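Lundutau Court Residents' Association
Minutes of the general meeting, Sun 19 October

Last updated by the secretary after corrections
2 comments · 0 shares

In the chair: Gaetano Benedetti. The meeting opened once the heating had been turned down. Apologies were received from the Arumugam household and from the owner of the corner unit.

1. Previous minutes
Accepted with one correction. The bike rack was moved to the north side, as agreed in January, and the minutes had it on the south side.

2. Laundry room
Both dryers are working again. Drolaro sent the bill for the second visit and the chair has asked them to take off the travel charge, as they came without the part the first time. No answer yet. Residents asked for the room to stay open later on weeknights. Agreed, on trial until January.

3. Hallways and floors
Long discussion. The red floor in the hallway was raised by several residents who find it too dark in winter. Others like it and do not want to pay for a change. Small mosaic tile in browns and tans was put forward as an alternative for corners and entries. Concern about grout and who would clean it. The chair said no color will be settled before there are prices for at least two materials.

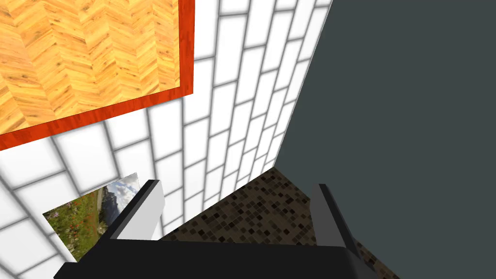
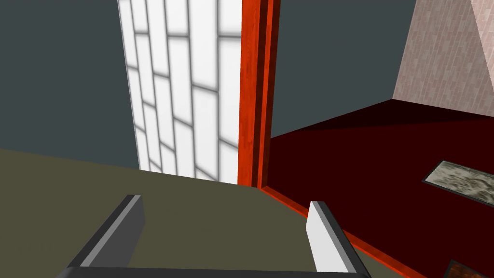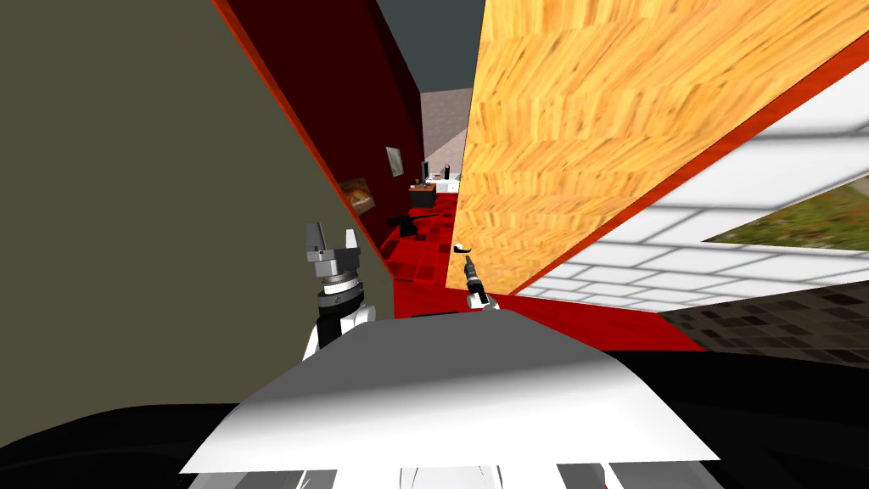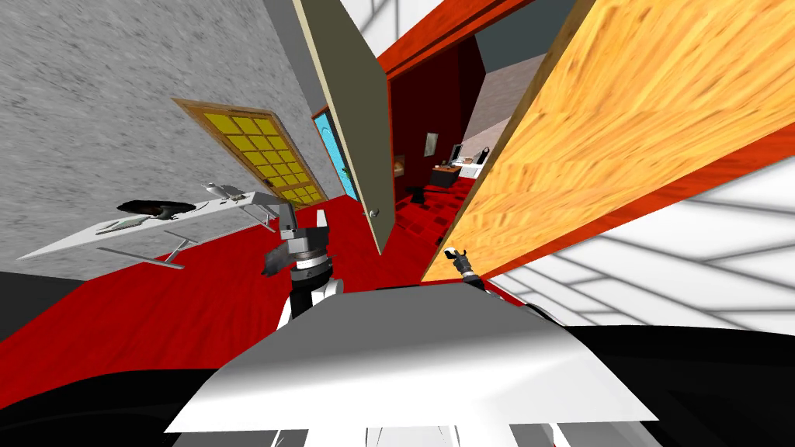

Drilotus will be asked for a price on materials and a separate one on labor. A motion to leave the floors alone for another year was put and lost. Unit 344 asked that the vote against be recorded – done.

4. Reserve fund
The fund stands $2,000 below where it should be at this point in the year, mostly from the roof drain repair. Dues will stay the same. The chair will bring a plan to catch up to the next meeting. A question about moving the fund to a different bank was held over.

5. Parking
The visitor spaces are being used overnight by residents. A notice will go up by the mailboxes. If that does not help, permits will be looked at again. The 30-minute space by the front door stays as it is.

6. Other business
The side gate sticks after rain. Gaetano Benedetti will plane the bottom edge himself.
Request for a second recycling bin – the chair to call the city.
Lost: one set of keys on a green cord. Please hand in at the office.

Next meeting in January, day to be posted. Items for the agenda to the secretary in writing.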